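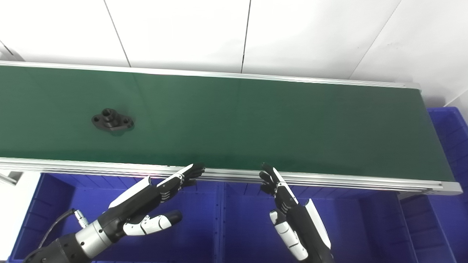
Our doors at Hundance are opening for a full day this October, and I'm so pleased I get to be the one telling you about it! I'm Adjoa Ackah, I look after the demonstration floor here at our Mudgway site, and for the past few months my whole working life has been one sorting line. We're finally letting people come in and stand next to it. If you make the trip you'll see a green conveyor belt, a black metal flange with a hole through the middle and one at each end, a row of blue bins under the belt, and a pair of robot hands with all their fingers that have the job of getting the one into the other. I could watch it all day (and some days I do).

The line is a joint project between us and Fusitz, the parts supplier just up the road. They came to us with a problem that will sound familiar to anybody who's worked in a small factory. They handle a lot of short runs, the parts change all the time, and every changeover used to mean new tooling or another person standing at a belt for a whole shift. They asked whether we could build something that would sort with hands, on the same sort of belt and into the same sort of bins their people already use. We said we'd have a go.

In our last long trial we put 1,264 parts down the line, and the robot sorted them while the Fusitz team looked on and wrote things in notebooks. We learned a lot from that trial. The flanges were harder than we expected, being dark and a bit fiddly to pick up when they come along at an angle, so plenty of our work since then has gone into how the fingers close.

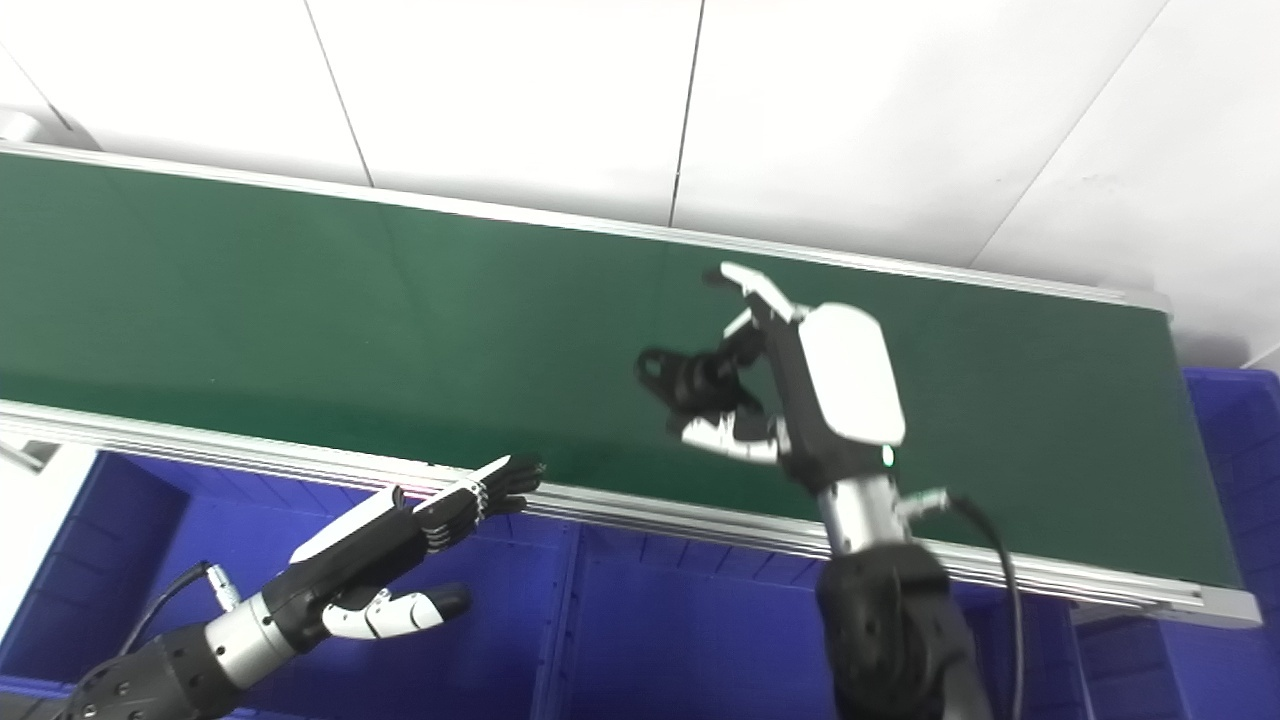 On the day we'll run nine demonstrations, the first at 9:30 in the morning and the last at 4 in the afternoon. Each one goes for 20 minutes, with time for questions afterwards, and please do ask them. Kulsoom Yousafzai leads the programming side and she'll be on the floor all day. She's much better than I am at explaining how the arms decide where to go, and she's happy to do it for a ten-year-old or for an engineer.

"People tend to watch the hands, and fair enough, they're lovely," Kulsoom told me when I asked her for something to put in this release. "I'd ask them to watch the moments between picks as well. Getting two arms to wait in the right place and stay out of each other's way took us most of the winter."

We'll also have a bench set up with sample parts you can handle yourself, so you can feel how heavy they are and try sorting a tray against the clock. Our neighbours at Celtitz are lending us their meeting room for the afternoon, where there'll be tea, coffee and a short talk on training and apprenticeships in automation. School groups are very welcome at the morning sessions — just let us know your numbers ahead of time so we can organise safety glasses in the right sizes.

Entry is free, but you do need to book a session. Closed shoes, please, and long hair tied back if you'd like to stand at the front. There's parking behind the building and the whole floor is step-free.

To book, or to arrange a media visit or an interview with Kulsoom or me, ring the Hundance front desk and ask for the demonstration floor. Media are welcome from 8:30, before the first session, and I'll meet you at the door.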